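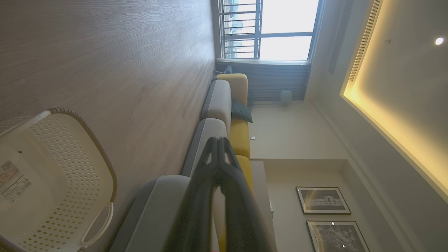
3.2 거실 내 임시 수납과 좌석 공간의 관계

주거 공간에서 세탁물의 이동 경로는 세탁기와 건조 공간, 옷장을 잇는 단순한 선으로 가정되는 경우가 많다. 그러나 본 조사에서 응답 가구의 상당수는 건조가 끝난 의류를 곧바로 침실로 옮기지 않고 거실에 일정 시간 머물게 하는 것으로 나타났다. 조사 대상 134가구 가운데 51가구가 거실을 의류 정리의 주된 장소로 꼽았으며, 이들 가구에서 소파는 휴식용 가구인 동시에 옷을 펼치고 개고 분류하는 작업면으로 사용되었다. 그림 4의 거실에서는 흰색 플라스틱 세탁 바구니가 소파 근처의 나뭇결 바닥에 놓여 있으며, 회색 좌방석이 길게 이어진 소파가 공간의 중심을 차지한다. 이와 같은 배치에서 바구니와 좌석면 사이의 거리는 정리 작업의 자세와 동선을 결정하는 일차적 요인이 된다.

그림 4. 거실의 소파와 바닥에 놓인 세탁 바구니

바구니의 위치는 세 유형으로 구분하였다. 첫째는 소파 전면의 바닥에 두는 유형, 둘째는 좌방석 위에 직접 올려 두는 유형, 셋째는 탁자나 보조 의자를 받침으로 쓰는 유형이다. 이 중 전면 바닥형이 가장 높은 비율을 보였다. 면접에서 응답자들은 바닥에 둔 바구니가 통행에 방해가 된다는 점을 인정하면서도, 좌석면 전체를 의류 분류에 쓸 수 있다는 점을 더 중요하게 평가하였다. 좌방석 위에 올려 두는 유형은 거실 면적이 좁은 가구와 바닥에서 생활하는 영유아가 있는 가구에서 주로 확인되었다.

좌방석의 분할 방식 또한 분류 행위에 영향을 미쳤다. 좌방석이 여러 개로 나뉜 소파를 보유한 가구에서는 방석 하나를 가족 구성원 한 사람의 구획으로 삼는 사례가 반복적으로 보고되었다. 방석의 가장자리에 다른 색의 테두리가 둘러진 경우 구획의 경계가 시각적으로 분명해지며, 그림 4의 좌방석도 앞면을 따라 짙은 회색 띠가 있어 이러한 조건에 해당한다. 반면 좌석면이 하나로 이어진 소파에서는 구성원별 구분보다 상의, 하의, 수건과 같은 품목별 구분이 우세하였다. 등받이와 팔걸이가 만나는 모서리는 쿠션을 두는 자리로 쓰이는 경우가 많아 분류 구획에서 대체로 제외되었다.

정리 작업이 이루어지는 시간대는 오후 8시 이후에 집중되었으나, 재택근무자가 있는 가구에서는 오전 중의 비율이 높았다. 후자의 경우 응답자들은 창가 쪽 좌석을 선호하였고, 그 이유로 색이 비슷한 양말의 짝을 맞추거나 얼룩의 잔존 여부를 살피기에 자연광이 유리하다는 점을 들었다. 저녁에 작업하는 가구에서는 창과의 거리가 좌석 선택에 뚜렷한 영향을 주지 않았다.

의류가 거실에 머무는 시간은 가구별 편차가 컸다. 정리 일지에 기록된 470건의 작업 가운데 다수는 당일에 종료되었으나, 개어 놓은 의류를 바구니에 다시 담아 다음 날까지 거실에 둔 사례도 적지 않았다. 특히 16가구는 일지 작성 기간 내내 바구니를 거실에 상시 배치하였으며, 이들 가구에서 바구니는 이동용 용기보다 고정된 수납 가구에 가까운 지위를 가졌다. 해당 가구의 응답자 중 일부는 거실의 색조와 어울리는지를 바구니 구입 시의 기준으로 언급하였다.

이상의 결과는 앞서 하르니스(Harnis) 주거단지를 대상으로 수행한 예비조사의 경향과 대체로 일치한다. 다만 예비조사에서는 별도의 다용도실을 갖춘 평면이 많아 거실 체류 시간이 본 조사보다 짧게 나타났다. 월브리지(Wollbridge) 단지의 경우 다용도실이 현관에 인접해 있어, 의류를 침실로 옮기는 과정에서 거실을 반드시 통과하게 된다. 평면 구성이 임시 수납에 미치는 영향은 3.3절에서 단지별로 비교한다.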